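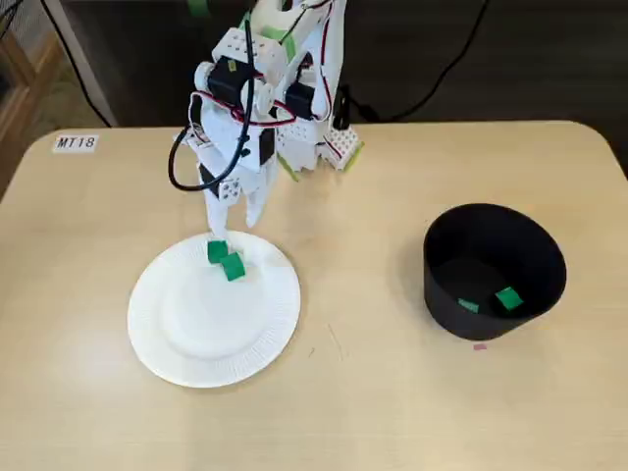 Two green cubes in the black bowl, two on the paper plate.

January 2020

In my new year cleaning I started with the smallest things in the home, and the smallest things are the little game pieces. We have so many of them. Cubes, pawns, dice, plastic coins. Every box has lost some, and every drawer has found some. My family says I should throw them all away and buy one new game. I do not agree, so I made a system, and I want to write it down before I forget how I did it.

The first rule is that everything must be on the table at one time, color by color. I began with the green. When all colors are mixed I get tired after a few minutes and I start to make mistakes. With one color, the eyes can rest.

The second rule is about the dishes. I use a white paper plate for the pieces I still have to look at, and a black bowl for the pieces that are finished. I tried a patterned plate from Van der Linden before (a very pretty one, with leaves), but green cubes on green leaves is a bad idea. White paper is the best. The plate also has a raised rim, so the cubes do not roll to the floor. Well, cubes do not roll much, but dice do.

I also learned that it is better to work from the side of the table where the light comes in. In the evening, dark blue and black are the same color for me, and I had to do the blue ones again the next morning. I was a little angry about that.

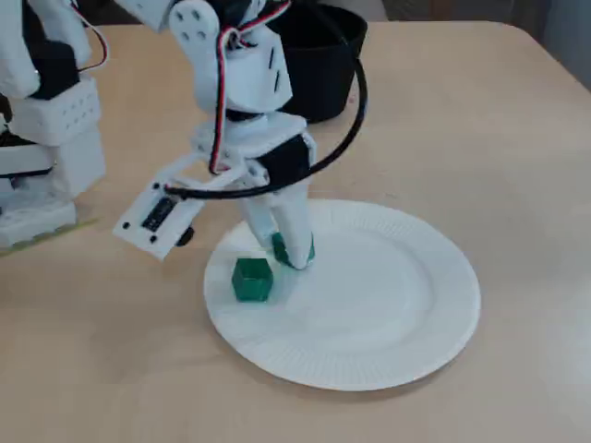 At the plate, with one green cube beside the other.

For storage I bought small boxes with lids from Wevia, 4 in one pack. They are cheap and they close well, but the label does not stay on the lid. I now put a piece of paper inside, with the name of the color, and this is good enough. Our old game Isemora says on the box that it has 181 pieces. I will not tell you how many I have found until now, but the red ones are in a sad situation.

The black bowl I have had for many years. It came from Clokby, when they still had the shop near the station, and it was meant for sugar. It has high sides and that is why I like it for this work. When I push it by accident with my elbow, nothing jumps out.

If somebody has extra red cubes, the small kind, please write to me in the comments. I can offer yellow ones in exchange, I have too many of these. Next I want to do the puzzle with 300 pieces that my aunt gave us without a box. First I must find out what picture it is.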